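Print this thread | E-mail this thread

Arm drops 2 inches when the gripper closes - anyone seen this?

torquewrench_pete
OK so I'm at my wits' end and hoping somebody here has run into the same thing. We have a Wokar arm on a tabletop in our lab in Grerkmont and we've been running it on kitchen stuff, mostly mugs and a rack, picking and placing all day long. It's been fine since May. Then last week, right as the gripper closed on a mug handle, the whole arm sagged a couple of inches, caught itself, and threw a joint 2 fault. One broken mug, one dented rack, and my hand was maybe a foot away because I was reaching in to straighten something (yes, I know, save it).

It has done it three more times now. Always on the close, never on the open, never when it's just moving through the air. Log shows the bus voltage dipping right before the fault. Firmware is whatever it shipped with.

mossyoak
First thing - what are you powering it with? When mine did this it was the supply. I had the arm and the gripper both hanging off one 600 watt brick that somebody had pulled off another bench. Gripper stalls on the object, current spikes, voltage dips, brake logic gets confused and you get the sag. Swapped the supply and never saw it again.

torquewrench_pete
It's the original supply, 2000 watts, nothing else on it. That was my first guess too, so I put a meter on the output and it holds rock steady. The dip only shows up in the arm's own log.

gullwing88
Then it's the cable. I'd put money on it. If the supply end is steady and the arm end isn't, you're losing it somewhere in the middle. Unplug everything, look at the pins on the base connector with a flashlight, and look for brown. We had an Arruda arm with one pin that had backed out a hair and it drove us nuts for a month.

Also please stop putting your hand in there while it's live!!

dkl_bench
Going to disagree with gullwing. A bad pin would fault on fast moves too, and he says it's only on the close. I think it's the payload setting. If the controller is told the gripper now weighs more or less than it really does the instant it closes, it'll push the wrong torque and the arm drops or jumps. Check whether your script changes the payload on grasp. Ours did, and somebody had typed grams into a box that wanted kilos.

gullwing88
Payload doesn't explain the voltage dip though.

dkl_bench
It does if the joint is suddenly pulling hard to catch itself. Which came first, the dip or the sag? Pete, how fast does your log sample?

torquewrench_pete
100 times a second, and the dip comes first by four samples. Every time. I did check the script anyway and the payload never changes, it's one number for the whole run.

mossyoak
OK, that points back to gullwing. Sorry dkl.

dkl_bench
Four samples isn't much. I'd still want to see it with the gripper closing on nothing.

torquewrench_pete
Good idea, did that this morning. Put it in a safe pose up high, taped a line on the floor nobody crosses, and closed it on empty air over and over. 41 closes, no fault. Then I gave it a foam block to squeeze and it went on the second try. So it needs the load.

fernhollow
Jumping in from the safety side. I don't care much which one of you is right, but an arm that sags under a brake fault shouldn't be doing work until it's fixed. We use the Fundus light curtain around ours and it's tied to the stop circuit, so if you reach in, it halts. Before that we had a "just be careful" rule and it lasted until somebody got a pinched thumb. Also, a stop button isn't going to help you with a sag. By the time you hit it the arm is already down.

mossyoak
A light curtain on a tabletop arm feels like a lot. Half the labs I know just run them slow and keep their hands out.

fernhollow
And half of them have a story like Pete's.

torquewrench_pete
Fair enough. Update - gullwing gets the money. Pulled the base connector around 4 pm and one power pin was dark and loose, you could wiggle it with a toothpick. New cable is on order. The arm is locked out with a tag on the plug until it comes, and I'm pricing a curtain. I still don't get why fast moves never tripped it, so if anyone has a theory I'd love to hear it.

dkl_bench
I'll eat my hat on the payload thing. How tight is your setup? If there's stuff packed in close, even a small sag is going to hit something.

torquewrench_pete
Pretty tight! Here's the kind of job we run, so you can judge how much room there is under the wrist.

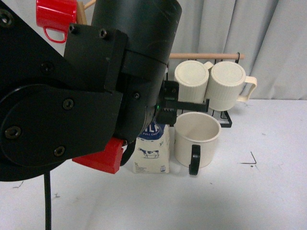
Gripper in at the mug rack, milk carton under the wrist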